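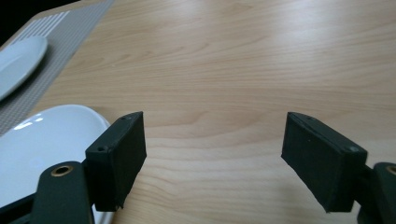

Gripper trials: where we are after the first round
9 Mar 2026

The hand-held gripper comparison that started in January has finished its first round. Two finger sets went through the table-setting tasks: the Marti pads, which are the plain rectangular blocks most of you have used, and the Lelletti pads, which are narrower and have a softer face. Both sets were run on the same hand-held tool with the same camera, so the only thing that changed between sessions was the fingers.

We recorded 3066 usable demonstrations. Eight people took part, most of them from the Sanedmont office, and each did both finger sets on separate days. Anyone who had never held the tool before got 16 practice runs first, and those were not kept.

Plates were the hardest item by a good margin. A plate lying on a bare tabletop gives the fingers very little to close on. With the Marti pads most people ended up tilting the tool and catching the rim between the two broad faces, with one pad down against the wood. It works, but you have to come in slowly or the plate slides away from you. On a woven placemat the plate stays put much better, though the lower pad can catch the edge of the mat and drag it along. We had to throw out a fair number of runs for that.

The Lelletti pads get under a rim more easily. They were worse once the plate was in the air, and the heavier oval ones tended to swing. Brigitta Thaler tried a thin strip of silicone on the inside faces, which cut down the swinging but wore through in an afternoon. She is looking at a thicker strip that would be glued into a shallow groove.

Cups, forks and folded napkins showed little difference. People preferred the Marti pads for forks and had no opinion on the rest.

Camera view

Several of you asked why the camera was moved at the end of January. In the old position the finger pads covered too much of the middle of the picture when the gripper was nearly closed, and small items disappeared just before the grasp. The new mount sits higher and tips forward. With the fingers open you now get a clear stretch of table between the pads, and both link arms stay in view, so it is easier to check afterward how wide the opening was.

The remaining problem is glare. A light wood table under the ceiling lights can wash out to nearly white in the far part of the view, and white plates don't help. Fixing the exposure made the pads too dark to read. For now we are leaving exposure on automatic and turning off the row of lights nearest the window. If you set up a table at another site, try it with the lights you normally have and send a short clip before recording a whole session.

Wear and spares

Check the screws on the finger pads at the start of each session. Two pads worked loose during February, and a loose pad sits at a slightly different angle, which spoils the width readings. Check the bushings in the link arms too. If you can feel side play when you hold the pad still, swap the arm and put the old one in the bin marked for rework. Scuffs on the front of the pads are fine and there is no need to report them.

Clultis is printing 36 more pads for the second round. They are the same shape as the current Marti pads, with a small bevel on the lower edge that should make it easier to get under a rim. We don't have them yet. Until they come, please keep the current sets in matched pairs and don't mix a new pad with a worn one.

Second round

The second round uses the beveled pads against the Lelletti pads with the thicker strip, if the strip is ready. Tasks will be plates and shallow bowls only, on bare wood and on placemats. Sign-up is on the sheet by the tool cabinet, or write to Brigitta. Sessions take half a day.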